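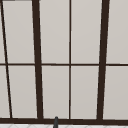

Natalia Orozco wrote in to say that vinegar leaves streaks on her kitchen windows, whatever cloth she uses. The usual cause is too strong a mix, or glass that is warm from the sun.

## Glass

- Mix 50 ml of white vinegar into a liter of cool water. Add no soap.
- Wipe the frame first, then the glass. Dirt from the frame runs down onto a clean pane.
- Pull the squeegee from top to bottom and dry the blade after each stroke.
- Keep vinegar off marble sills and counters – it etches the surface. Use a drop of dish soap in water there.

## Sink

Dark sinks show limescale sooner than light ones. Lift plates out before treating the basin, and check the maker's care sheet if the finish is unknown.

1. Rinse with warm water at 35 °C or so that grease loosens.
2. Spread a paste of baking soda and water with a soft sponge. Leave for 5 minutes.
3. Rinse, then dry with a cotton towel. 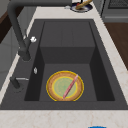
## Drain

Clear the strainer daily. For a slow drain, use a cup plunger with the overflow blocked by a damp rag. If the water still stands, put a bucket under the trap, undo the slip nuts by hand and clean the bend with a bottle brush. Check the washers before refitting.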